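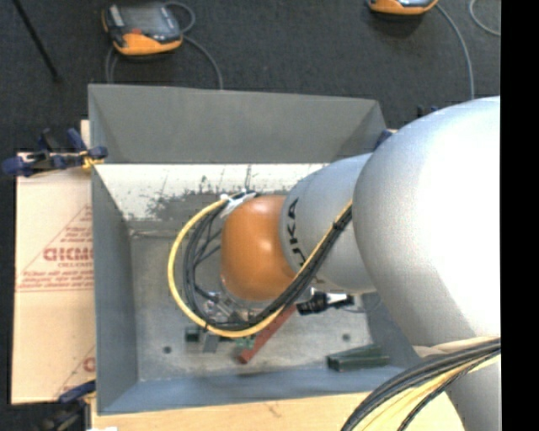
January 29, 2022

The bin picking project is due in May, and I have been meaning to write down where we are before I forget how we got there. This is for the second-year automation course. Our group is me, Dehua Cai and Milan Vandenberghe. The assignment is one page long and says that the robot has to take parts out of a bin in any order, without a person touching anything, and put them down in a known place. The rest is up to us.

We started by arguing about parts. The other group is using metal brackets, all the same. We went with a mix of long bars and short blocks in dark red and a couple of shades of green. Milan wanted the channel-shaped ones with the groove because they can be grabbed from the outside or by one wall. He was right that this gives the planner more choices. It also gives it more ways to be wrong, and I spent most of a week on a bug where the arm went for the groove every time, even with the block right up against the side of the bin.

The walls are the hard part. A part in the middle of the floor is easy. A part lying along a wall leaves no room for the fingers on one side, and the wrist has to tilt to get in at all. Our first version threw out any grasp that came within 20 mm of a wall, which meant it left the last two parts in the bin and reported that it was done. Dehua rewrote the check so it uses the real slope of the walls and not a straight box around them. That helped more than anything else we did this month.

Clamp the bin. We didn't at first, and the gripper pushed it a little each time it touched a side. After an hour the calibration was off and we blamed the software for it.

The cables took longer than I expected too. When the last joint turns far enough, the loop at the wrist pulls tight, and the controller knows nothing about that. We put a limit on the joint that is well short of what the arm can do. It costs us some grasps. Milan thinks we can get part of that range back by tying the bundle higher up, and he may try it when the cell is free.

Every attempt gets logged, good or bad. As of tonight the log has 2,707 attempts in it – 364 of them are from before we fixed the bin in place, so we don't count those. Over the rest, 81 percent of the grasps ended with a part in the tray. The misses are mostly the long bars. If the fingers close too far from the center, the bar swings and slips out on the way up.

Next is a second try at the bars, using the length of the part to pick the grip point. After that we have to write the report, which needs to be in the department template and has a section on safety that none of us has started. Dehua has the cell booked for six hours next week and I have promised to have the new grip code on the lab computer by then.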